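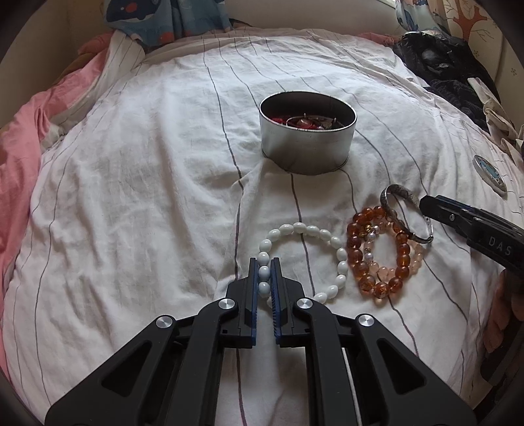

## Acta de la reunión sobre las pulseras y la bisutería

Fecha: 2018-09-16
Lugar: sala pequeña de la asociación Pimbridge
Preside: Morena Messina

### 1. Acta anterior

Se lee el acta de agosto y se aprueba con una corrección: el mercadillo de Hollitz figuraba como pendiente y ya tiene puesto asignado.

### 2. Estado de la clasificación

Morena Messina informa de que la bisutería donada se está repasando encima de una cama, sobre una sábana blanca de rayas finas, como se hizo con los pañuelos. Las piezas pequeñas se ven mejor sobre tela clara y no ruedan.

Entre lo repasado hay una pulsera de cuentas blancas ovaladas, otra de cuentas translúcidas de tono ámbar, otra rosa pálido y un brazalete rígido de metal grabado, deslustrado. Se acuerda no limpiar el brazalete hasta saber de qué metal es. Pascu se ofrece a mirarlo sin cobrar.

Las piezas enredadas se apartan para el final. No se corta ningún hilo sin consultarlo antes.

### 3. Precios

Se propone un precio único de 1.000 para las pulseras de cuentas y de 4.000 para los brazaletes metálicos. Se debate si las de cordón deben ir al mismo precio que las de cuentas. Queda aprobado que sí, con 2 votos en contra.

Las piezas con cierre roto se venderán sueltas, a 100 cada una, en una bandeja aparte. No se admiten devoluciones de esta bandeja y se pondrá un cartel que lo diga.

### 4. Envases y etiquetas

Se conserva la lata redonda metálica para las piezas sueltas. El resto irá en bolsitas de papel de Kodus, que ya están pagadas. Las etiquetas se escribirán a lápiz y se atarán con hilo, nunca con adhesivo. El año pasado quedaron restes de pegamento en varias cuentas y hubo que retirarlas de la venta.

### 5. Piezas de cordón e hilo

Se revisa aparte este grupo: la pulsera negra trenzada, la de cordón rojo con cuentas de vidrio rojo oscuro y verde, y el montón donde se mezclan hilos rojos y naranjas con colgantes pequeños verdes y dorados. Los hilos rojos sueltos se guardarán por si sirven para reparar.
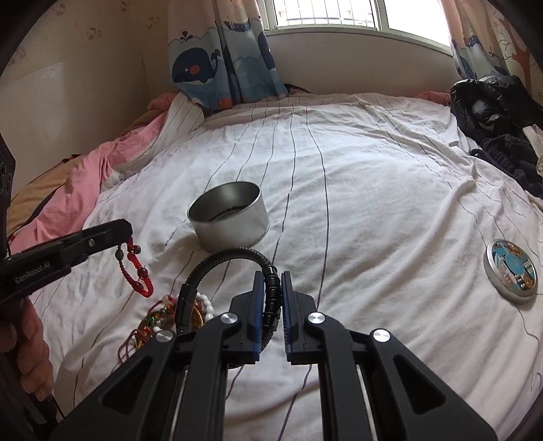
Morena Messina pide que el montón no se desenrede con prisa y propone empezar por las piezas rígidas, que salen enteras, y dejar los hilos para otra tarde. Añade que las cuentas que se suelten deben guardarse con su pulsera. Se acepta.

### 6. Ruegos y preguntas

Se pregunta si se puede reservar alguna pieza antes del mercadillo. Se responde que no.

Queda pendiente pedir a Hollitz las medidas de la mesa.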